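# Kistent 卓上ホワイトパネル
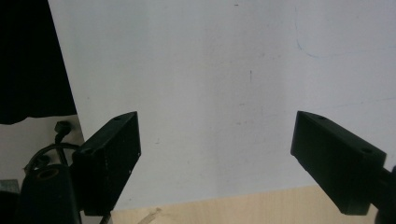

机の上にちょっとした「書ける壁」がほしい、というお声をいただくようになって、もうずいぶんになります。Kistentは、台所の隅や子ども部屋、共同の作業場など、壁に穴を開けたくない場所でも気軽に使っていただけるようにと作った、卓上用の白いパネルです。届いたばかりの真っ白な一枚も気持ちのいいものですが、使っているうちに、右上をすうっと走る青い線や、真ん中あたりの短い縦の跡、それから小さな灰色の点々のようなものがどうしても増えてきます。明るい木の天板と合わせると白がやわらかく見えて、少しくらい跡があっても部屋になじんでくれるので、私どもの工房でもつい拭くのを後回しにしてしまいます(お手入れの方法は下のほうにまとめました)。

## どんなふうに使えるか

いちばん多いのは、やはりメモ板としてのお使い方です。買い物の控え、今週の献立、電話で聞いた番号。紙に書くとどこかへ行ってしまうようなことを、机に向かったときの目の高さに置いておけます。お手紙をくださったAnnelies Fankhauserさんは、編み物の段数を書いておくのに使っていらっしゃるそうで、途中でお茶をいれに立っても安心なのだとか。うれしいお便りでした!

何も書かずに、背景として立てておくのもおすすめです。手作りの小物や焼き菓子を撮るとき、後ろがごちゃごちゃしていると、せっかくの品物が目立ちません。つやを抑えた面なので、窓からの光もやわらかく受けてくれます。曇りの日は少し青みがかった落ち着いた白に、夕方はほんのり温かい白になって、同じ板なのに表情が変わるのも楽しいところです。

ほかに、向かい合わせの机の仕切りにしたり、絵の具を使うときの跳ねよけにしたりと、こちらが思ってもみなかった使い道をたくさん教えていただいています。

## 仕様

| 項目 | 内容 |
|---|---|
| 品名 | Kistent 卓上ホワイトパネル |
| 高さ | 43 cm |
| 幅 | 60 cm |
| 色 | 白(つや消し) |
| 価格 | 2,000円(税込) |
| 付属品 | 支え脚一組、拭き取り用の布一枚 |
| 製造・販売 | Skakbridge |

支え脚は差し込むだけで、工具はいりません。前後どちら向きにも付けられますから、奥行きの浅い机では脚を後ろへ長く出さず、前側に回してお使いください。

## お手入れ

ふだんは乾いた布でさっと拭いていただければ十分です。ホワイトボード用のペンなら、その日のうちに拭くときれいに落ちます。ボールペンの線はなかなか手ごわいので、薄めた中性洗剤を布に少し含ませ、円を描かずに線に沿って、何度かに分けて拭いてみてください。最後に水拭きをして、洗剤を残さないようにします。

鉛筆の跡には、やわらかい消しゴムがよく効きます。硬い砂消しや研磨剤入りのスポンジは表面を荒らし、そこにまた汚れがたまりますので、どうかお控えください。細い引っかき傷は残念ながら消せませんが、パネルは裏表とも同じ仕上げですので、気になってきたら脚をいったん外し、くるりと裏返してお使いになれます。

## よくいただくお問い合わせ

**マグネットは付きますか。**
付きません。紙を留めたいときは、別売のクリップ「Jisesach」を上の縁に挟んでお使いください。

**水のかかる場所に置いても大丈夫でしょうか。**
面は水拭きできますが、縁から水がしみると反りのもとになります。流し台のすぐ横は避け、濡れたら早めに拭いてください。

**二枚並べてつなげられますか。**
専用の金具はご用意がないのですが、脚の位置をそろえて並べると、継ぎ目はさほど気になりません。

**支え脚だけの購入はできますか。**
はい、一組からお送りします。ご注文の際、備考欄に「脚のみ」とお書き添えください。

## お届けについて

ご注文をいただいてから一枚ずつ面を確かめ、角に厚紙を当ててお送りしています。梱包を受け持つSabina Munshiは角の保護にたいへんうるさく、少々大げさな包みになっているかもしれませんが、厚紙はしまっておくと引っ越しのときに重宝します。

次の入荷分は、ただいまご予約を承っております。ご希望の枚数と、お届け先のお名前、ご住所を添えて、Skakbridgeのお問い合わせ窓口までお知らせください。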